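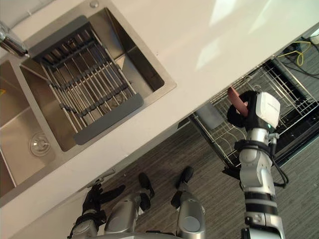
The Procurement Office has completed its initial review of the Clunda kitchen assistance package, offered to member residences by Bunon on a twelve-month service agreement. The review considered the unit's performance in shared kitchens, the terms of the agreement and the support available to residence staff. Loading the dishwasher is the task for which most members have requested the service, and the evaluation kitchen was laid out accordingly, with a wire rack drawn partly out beneath the counter and the right gripper holding a flat item over the tines. Members should note that the dishwasher door, when folded down, occupies a good part of the floor in front of the counter, and that the unit requires standing room alongside it. Narrow galley kitchens are therefore excluded from the present offer.

The principal terms are as follows:

- **Catalogue number:** 2378
- **Units per residence:** a maximum of 2
- **Notice of cancellation:** 80 days, in writing
- **Excluded items:** stemware, sharp knives and cast iron cookware

Residences wishing to take part in the November intake are asked to reply to this list and to indicate whether their kitchens have carpet, tile or vinyl flooring.

In response to the enquiry received from Nelline House, reproduced here:

> On 5/4/18, Nelline House wrote:
>
> We would be grateful for clarification on two points before our residents' council meets. First, does the agreement cover damage to crockery? Second, may the unit be shared with Gough Hall, whose kitchen is on the same floor as ours?

Crockery is covered under Schedule 2 of the agreement, provided that the breakage is reported through the Bunon service desk. Sharing between residences is permitted where both are named as licensed sites. Nelline House and Gough Hall should submit a joint application, and the licence fee will be apportioned between their operating budgets.

Procurement Office
Residence Services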